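Fuvolton detiene la recogida con pinzas manuales por un fallo en el cierre

La empresa Fuvolton ha suspendido desde septiembre parte de sus sesiones de manipulación de objetos tras detectar un fallo en las pinzas manuales que utiliza para registrar movimientos destinados a robots. Según Colette Rolland, responsable técnica del proyecto Plirndale, el dedo derecho de 2 unidades seguía cerrándose después de soltar el gatillo.
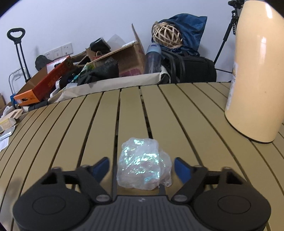

El defecto apareció con objetos blandos, que ceden y no ofrecen resistencia al cierre. Una operaria sufrió un pellizco leve en la mano y no necesitó baja. Al revisar los registros, el equipo apartó 700 grabaciones en las que la apertura anotada no coincidía con la real.

Flasico, proveedor de las pinzas, atribuye el problema a un muelle de retorno mal montado y ha enviado 4 recambios.

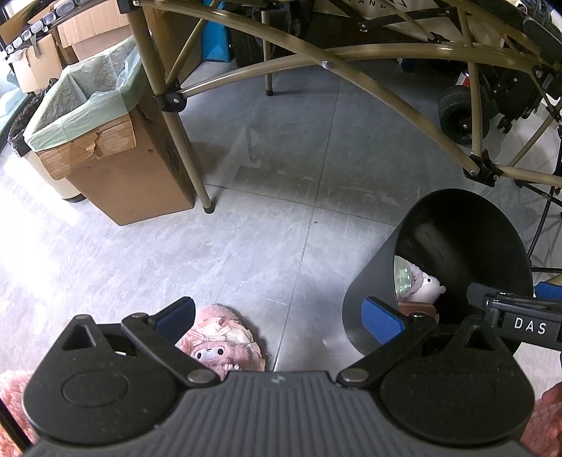

Las pruebas de recogida se reanudarán cuando cada pinza complete 30 ciclos seguidos sin error. Sze-wing Tam, encargada de seguridad, ha pedido que se repitan primero las tareas con peluches y piezas pequeñas, como un taco de madera, dentro de un recipiente cilíndrico negro. Mientras tanto, queda prohibido acercar los dedos a las almohadillas azules con el equipo encendido.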